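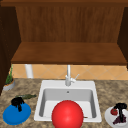 4. Classroom Deployment

4.1 The fall project

The kitchen task was given to the second-year students in October, after they had spent several weeks on plain reaching exercises and were, we think it fair to say, more than ready for something messier. Each team worked in the same simulated kitchen, which we call Serimlow, and wrote a controller that had to find food and dishes on the counter and in the sink and move them where the task card asked. The teams named their own controllers, and we have kept two of those names, Ukum and Kenine, in the tables that follow.

Over the term the class logged 2,234 runs. Each run was allowed up to 4,000 simulation steps, a limit we settled on with the students after a long and rather lively afternoon of argument. Runs that reached the limit were kept in the log – we did not want anyone to feel that a slow attempt had to be hidden.

The sink proved to be the part of the kitchen the students talked about most. Fruit near the edge of a dish, as in Figure 3, leaves little room for the fingers, and a gripper coming in over the rim has to clear the basin wall as well. Of the runs that ended early, 404 ended with the gripper touching the sink, and 149 of these came from a single week, when both teams were trying a lower approach height.

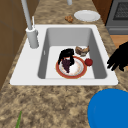

Nabila Kusuma wrote in her project journal that she had stopped planning from the object outward and started planning from the wall of the basin inward, and that she wished she had tried it two weeks sooner.

Figure 3. The sink in Serimlow, with a red-rimmed plate in the basin and the gripper at the right.

Her team rewrote its approach routine along those lines, and we were very glad to see the other team borrow the idea (with thanks, in the comments of their code). We come back to the two versions in Section 4.3, where they are compared on the same set of starting layouts.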